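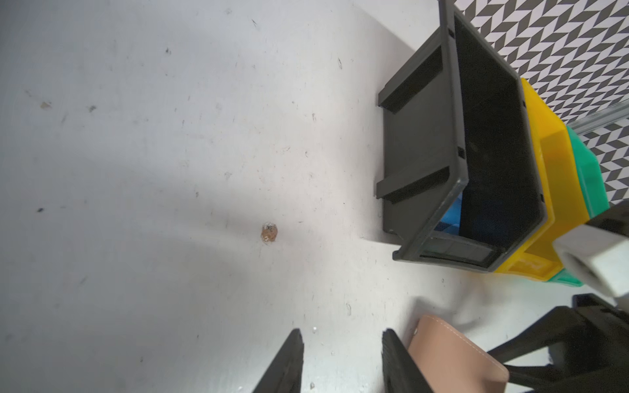

Do open-front storage bins need their labels in the moulded panel on the front?
They don't have to go there, but a label stuck anywhere else tends to get hidden once the bins stand side by side.

Ticket: labels falling off parts bins
Opened by: Gitau Shemweta, Warusero stores
Opened: 1 July 2020
Status: open again

Problem as reported
Labels keep dropping off the bins on the sorting bench. We bought a pack of 200 Risesum stickers in January, which were sold to us as permanent. I've picked 10 off the floor since the last stock check.

Reply from supplies desk
Please wipe the panels with a damp cloth, dry them and apply fresh labels. This normally fixes it.

Gitau
"Normally" according to whom? I wiped them the first time. Did it again anyway on one yellow bin and one green. Green label had lifted at a corner by the next morning, yellow still on. I wouldn't call that a fix.

Supplies desk
Could it be the bins? Some plastics don't take glue well.

Gitau
Could be. But the old Zatura labels stayed put on the same bins for years, so I'd look at the stickers first. Also tried cutting plain card to fit the panel and taping over it with clear tape. Ugly, but both test cards have held.

Supplies desk
We can send 100 card inserts from Rosales to try. Closing for now.

Gitau
Reopened. Please don't close it before the inserts have even arrived. And somebody measure the panel first, the last lot were 2 mm too wide.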